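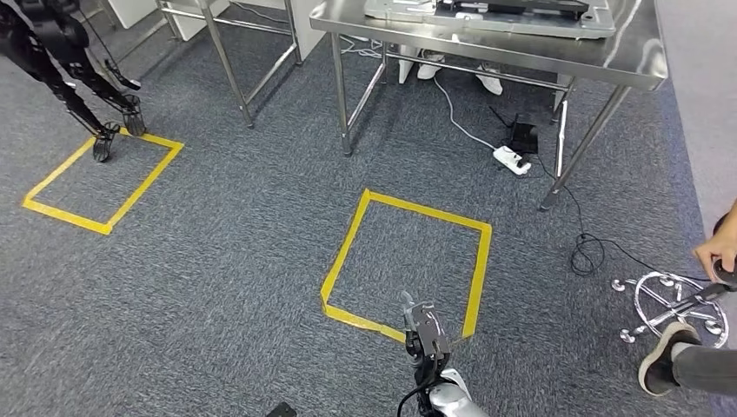

Page last updated: October

Laiba Usmani books the bands at Bumetti, a basement room on Caruso Street that holds 100 people if they don't mind standing close. She started there working the coat check and took over the calendar when the previous booker moved away.

"I had 14 nights to fill and a list of phone numbers, half of them dead," she said. "So I called the cover bands first. They always pick up."

Cover bands still play the early slot. Visitors tend to come in at 7, eat something, hear songs they know, and leave for the bars by the harbor. The later crowd is mostly local and wants original music, and Usmani says the two groups pass each other on the stairs.

"Some of them stay for the second band. Not many. I'd like more of them to, so I've stopped clearing the tables between sets." 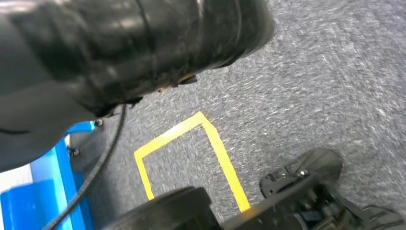
Glossy black surface, with blue metal below it

The pay is a flat fee for the early band and a share of the door for the late one. Usmani knows the late bands aren't always happy with that. On a slow night there may be little to share, and she has started adding a meal and gas money for anyone driving in from Cikach. 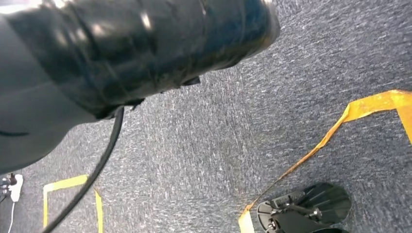

VULLECK, October

Vittoria Cirillo sings with one of the late bands and has played most of the small rooms in town. She thinks the sound at Bumetti is better than it used to be.

"The ceiling is low, so the drums take over," she said. "We moved the kit to the side wall and turned everything down. Now I can hear myself."

Her complaint is the hours. Bars on the harbor can keep music going until 2 a.m., but Caruso Street has apartments above the storefronts, and the room has to be quiet by midnight.
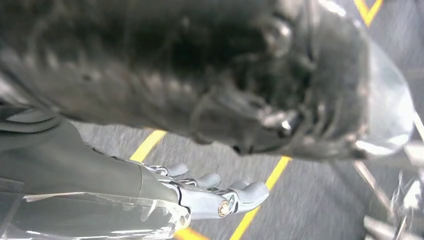 That leaves the late band with a short set, and Cirillo has cut two of her longer songs to fit. She would rather start earlier and lose part of the dinner crowd. Usmani says she has thought about it, but the kitchen pays the rent in winter.

"We had 70 people for Vittoria's last show," Usmani said. "If I get that every week, we can talk about the clock."

The early set is free. The late set is paid at the door, cash or card.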